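Bamboo steamer

A bamboo steamer is a round, stacking basket with a slatted floor and a woven lid, used for cooking food over boiling water and, in a large number of homes, for storing clothes pegs. It belongs to the kitchens of southern China and has since spread to most places where people eat dumplings, including several where they eat them badly.

Construction

The traditional steamer has three parts: a hoop forming the wall, a base of slats or strips with gaps for the steam, and a lid. A household set usually has two tiers and one lid, an arrangement that allows the owner to lose a tier without noticing for years.

The lid is the part that takes the skill. Flat strips of split bamboo are laced over and under one another, closely enough to hold the heat and loosely enough to let some vapour escape. A metal lid gathers condensation and drops it on the buns, where it leaves small grey craters. A woven lid soaks it up, and later gives it back to the cupboard.

Many lids are finished with an edging and a central knob. On all-bamboo lids the knob is often a loop of cane, which works loose. Some modern lids have plastic fittings, which can be wiped clean and are disliked by purists, who generally own one.
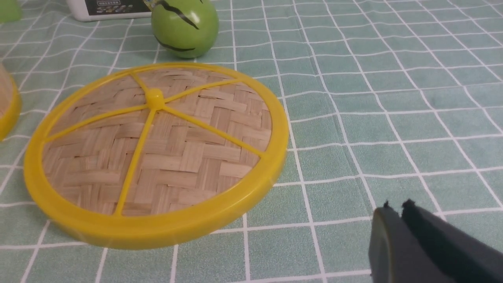

A woven bamboo lid with yellow plastic rim, knob and spokes.

The question of whether such a lid counts as a bamboo steamer lid has been argued at length. Cookery writers tend to say that it does if the weave is bamboo. Sellers say that it does in any case.

Use

The steamer is set over a wok or a pan of simmering water, with the water kept clear of the base. The lowest tier cooks fastest, and food needing longest goes there. Paper, cabbage leaves or a cloth are laid on the slats to stop things sticking; a cook who skips this step will usually serve the bottom of the dumpling separately.

Times vary with the filling. Small dumplings need seven or eight minutes, plain buns 15, and a whole fish depends on the fish. Topping up the pan with cold water stops the steam, so a kettle is kept to hand. The smell of a pan that has boiled dry beneath a bamboo basket is distinctive and lasts until at least Thursday.

At the table

Part of the steamer's appeal is that it goes straight from stove to table and saves a serving dish. It is also hot, damp and ringed underneath with whatever was in the wok, and the table has to be protected from it.

Polished wood marks badly. The usual answer is a wipe-clean cloth, often checked or tiled in pattern, with a plate or mat under the basket. The cloth itself is no great insulator, and a basket put directly on it may leave a circle.
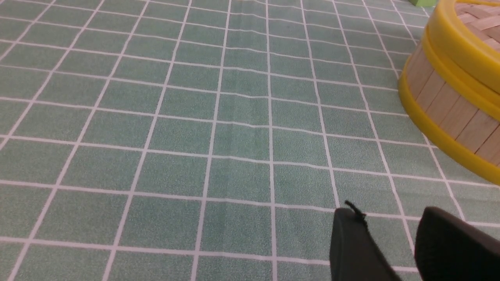

Cloths kept folded in a drawer hold their creases for a long time. Ironing is possible with fabric ones and unwise with vinyl ones, as the owners of vinyl ones have each discovered separately. The common practice is to put the heaviest dish on the worst fold and wait. An empty steamer weighs next to nothing and is no help at all.

Size also matters. A basket wide enough for a family takes the middle of a small table and pushes everything else to the corners, from where the soy sauce must be passed across. 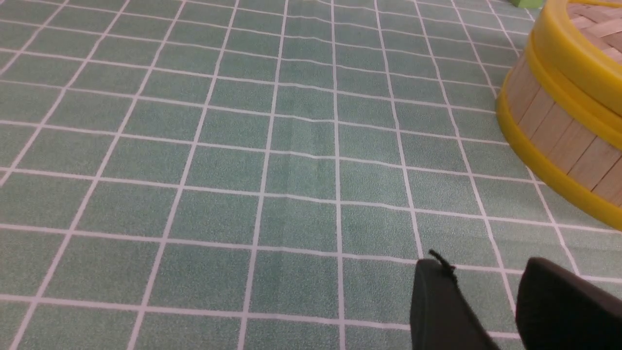 Roy, in a note left on the talk page of this article, objects that the plate under the basket should be warmed first, as a cold one "sucks the life out of the bottom tier", and asks why the matter has been left out through 19 revisions. It is now included.

Care and storage

New steamers are rinsed and steamed empty for five minutes to clear the dust and some of the smell. After that they are washed in hot water with little or no soap, which bamboo absorbs and passes on to the next batch of buns. Dishwashers split the hoops.

Drying is the part most often neglected. A basket put away damp grows black spots, first along the bindings and then wherever it likes. It should stand on its side in moving air overnight, lid off, somewhere it will be in the way.

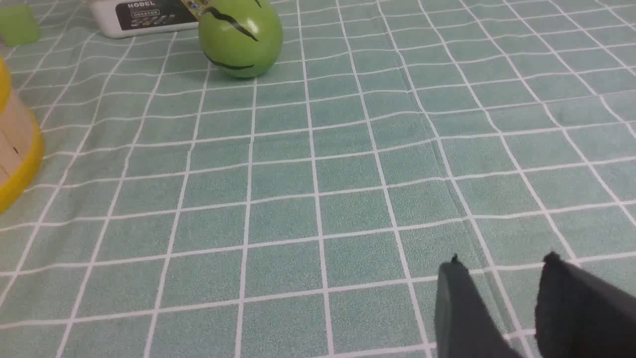

Light spotting can be scrubbed with salt and the basket steamed again. Heavy spotting means the basket has retired from food, and it is then given to the pegs, the onions or the children, who use it as a drum, a hat and a house for smaller toys. Retired lids make passable wall decorations – opinions differ as to how passable.

Toy and display versions

Play-kitchen steamers are made in felt, wood and plastic. The Ziltier set, sold with felt dumplings, is the one most often found under sofas.

See also

Dim sum
Tablecloth
Trivet
Wok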